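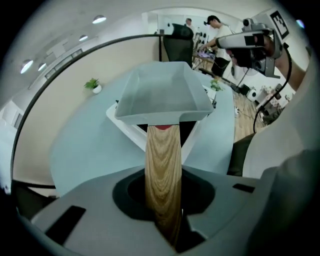

Rostidcombe objected to buying in pairs, writing that a single gripper would do for the first phase and that the second should wait until July. We kept the pair in the plan. The tasks budgeted under Cutach need 2 hand-held grippers at each station, and a staggered order from Fendum would have added 277 dollars in shipping and setup.

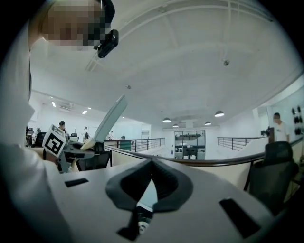

Figure 2. Hand-held grippers in use, one with a printed marker cube.

Spare fingers and cables were costed separately, at more than 100 dollars per station. Chow stocks both parts, so no reserve was held for long lead times.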